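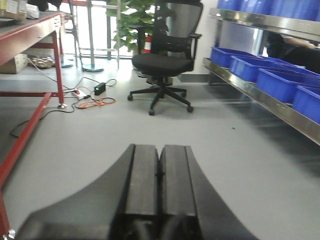 Mumau and Rusu are not speaking again, for those of you keeping score at home

Last week's episode of The Long Table ended with Rusu walking out of the Dultport dinner party before the soup. This week she came back for her coat, stayed 3 minutes and managed to restart the whole thing. Say what you like about her, she's efficient.

The trouble is still the voice memo. Mumau swears he sent it to his sister. Rusu swears she was meant to hear it. Viewers have now heard it twice, with subtitles, and the only clear words are "Morkton" and "never in a hot tub." The fan forum had 1381 posts on the subject by Thursday lunchtime, and I'm sorry to say I read up to 800 of them. Most people are on Rusu's side. A small, loud group thinks the sister is behind everything, and has made charts.

Then there's Vitalii Ostapchuk, who joined the show as the quiet one and has spent two episodes making faces at the camera over other people's shoulders. On Thursday he finally spoke. He asked whether anyone was going to finish the bread. It was the best line of the season and he got the bread.

Next week the couples go to Morkton for the "trust weekend," where everyone hands over their phones. Mumau has already asked if that includes the second one.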